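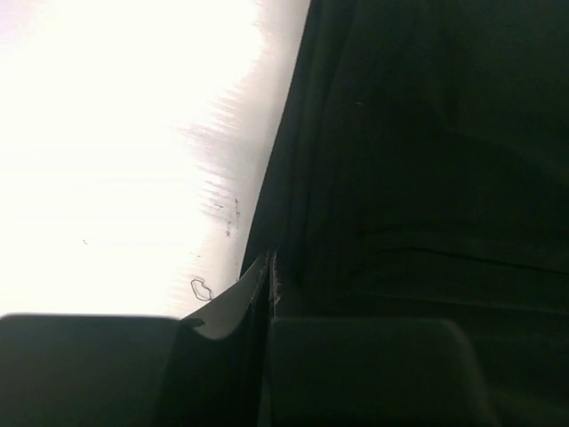 Careers > Engineering > Manipulation Software

Perception and Planning Engineer, Bag Handling (Odport)

Gemow is hiring one software engineer to work on Drasta, our stack for putting things into and taking things out of soft containers. If you have read many robotics job ads you will expect a paragraph now on how we are changing the future of work. We would like to skip it. Most of what gets claimed in this field falls apart when you ask how many trials were run and who reset the table between them, and that includes some of what we used to claim ourselves.

In May we ran 1237 attempts across 60 bags and pouches. Our own success figure came out at 82 percent. We don't trust it. The bags were mostly ones the team had already tuned on, and the success check was written by the same people who wrote the planner. Your first job will be to find out what the number should have been.

The work

You will own the path from wrist camera to grasp pose. Dark cloth over a bright table is our daily problem: exposure settles on one and loses the other, and the rim of the bag is exactly where the planner needs an edge it can believe in. Black fingers inside a black bag make it worse. We have a learned segmenter and an older hand-written edge finder. They disagree often, and at present the code picks the learned one for no reason anyone wrote down.
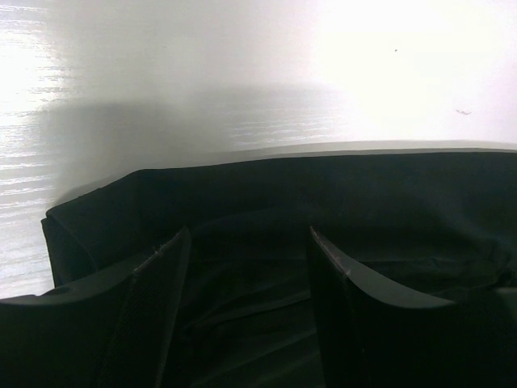 Wrist view, both fingers below the rim of a black fabric container.

You will also inherit Seok, the replay tool. It lines up camera, joint and force logs so a run can be stepped through. It is slow, and it drops timestamps when a log is longer than it expects. The issue tracker holds 206 open items for it, nearly 60 of which are probably the same bug.

What we need from you

Solid C++ and Python, and a few years of keeping someone else's robot code alive. Camera calibration you have done by hand and then had to redo. Enough statistics to tell us a result is noise, and enough nerve to say it the day before a demo. Experience with cloth is welcome — rigid objects only is fine if you admit that cloth will be new to you.

We don't need a list of every network you have trained. A degree is optional.

What you get

A permanent position, on site in Odport four days a week. Time on the arm is booked in half-day slots and you will have your own. You may publish, including negative results. There is no on-call rota and no stock plan.

To apply

Send a resume and one page about a robot result you believed and later stopped believing — your own or somebody else's. Tell us what changed your mind. We read that page first. Please leave out demo videos unless they are uncut and include the failures.

Applications close at the end of June 2021. The interview is one call and one paid day in the lab working through real logs in Seok, so bring some patience.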